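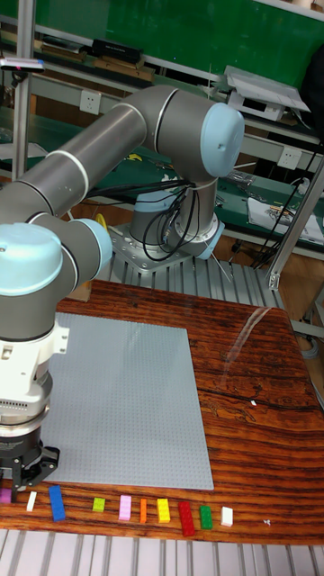 발트 3국 버스 여행, 짐을 어디까지 줄여야 할까요?

글쓴이: 호밀빵두쪽
5월에 발트 쪽으로 혼자 버스 여행 가려고 하는데요, 짐 때문에 벌써 머리가 아파요ㅠㅠ 처음엔 20리터 배낭 하나로 끝내자! 하고 호기롭게 시작했는데 우비 넣고 얇은 패딩 넣고 나니까 이미 꽉 찼어요. 남편은 그냥 캐리어 끌고 가라는데 구시가지 돌길 생각하면 또 겁나고요. 숙소는 브릴라우(Brilau)라는 게스트하우스로 잡았고 주인분이 Piret Vaher 씨인데 메일 답장이 엄청 친절하세요. 세탁기는 있는데 건조기는 없대요. 다들 옷을 몇 벌씩 챙기시나요?

댓글

느린우체통
저는 작년에 똑같은 코스로 갔다 왔어요. 캐리어 절대 반대요!! 돌길에서 바퀴 하나 날려먹고 나머지 일정 내내 들고 다녔습니다. 팔 빠지는 줄... 상의 세 벌, 바지 두 벌이면 충분하고 양말만 넉넉히요. 양말은 진짜 많이 가져가세요.

kerekes_fan
윗분 의견엔 좀 반대. 돌길이라고 해봐야 정류장에서 숙소까지 잠깐이고 나머지는 다 포장도로예요. 저는 60리터 캐리어로 다녔는데 아무 문제 없었음. 배낭 메고 땀 뻘뻘 흘리면서 구경하는 게 더 별로던데요. 바퀴는 싼 거 쓰면 어디서든 부러집니다.

느린우체통
싼 거 아니었는데요ㅎㅎ 그리고 "잠깐"이라는 게 언덕길이면 얘기가 다르죠. 숙소 위치마다 다를 것 같네요.

감자전분
두 분 싸우지 마시고요ㅋㅋ 저는 배낭파인데 20리터는 솔직히 좀 빡세요. 5월이면 아침저녁으로 꽤 쌀쌀해서 겉옷 부피가 문제예요. 패딩은 입고 타시고 우비를 바깥 주머니로 빼면 자리가 좀 나요. 건조기 없으면 청바지는 빼세요. 제가 저녁에 빨았다가 다음 날 축축한 채로 버스 탔습니다... 그날 기분이 참...

호밀빵두쪽
앗 청바지 바로 뺐어요! 숙소는 언덕 위는 아니라고 하더라고요. 정류장에서 2정거장 더 가서 내리면 평지래요. 근데 버스 짐칸은 크기 제한 심한가요?

kerekes_fan
회사마다 달라요. 저는 욘데티(Jondetti) 버스 탔는데 기사님이 가방을 다 직접 실어주셨고 크기는 안 재던데요. 표에 적힌 규정은 한번 읽어보세요.

밤차타는곰
욘데티는 앞자리 추천이요. 뒤쪽은 에어컨이 너무 세서 담요 없으면 힘듦. 그리고 배낭이든 캐리어든 접이식 천가방은 꼭 하나 챙기세요. 메츠(Mets) 시장에서 꿀이랑 리넨 수건 사다 보면 올 때 짐이 거의 두 배가 됩니다. 저 거기서 200유로 가까이 썼어요. 후회는 없음ㅋㅋ

감자전분
꿀은 기내 반입 안 되니까 위탁 없으면 사지 마세요ㅠ 저는 공항에서 뺏겼어요.

느린우체통
그건 캐리어파 승리네요... 인정하긴 싫지만.

호밀빵두쪽
꿀 꼭 사고 싶은데!! 그럼 갈 때는 배낭만 메고 올 때만 위탁을 추가할까 봐요. 일단 30리터대 배낭을 친구한테 빌려서 다시 싸보고, 그래도 안 들어가면 작은 캐리어로 갈게요. 다들 감사해요~ 양말은 여덟 켤레 넣었어요.

밤차타는곰
여덟 켤레는 많은데요? 세탁기 있다면서요.

느린우체통
안 많아요. 비 오면 하루에 두 켤레 씁니다.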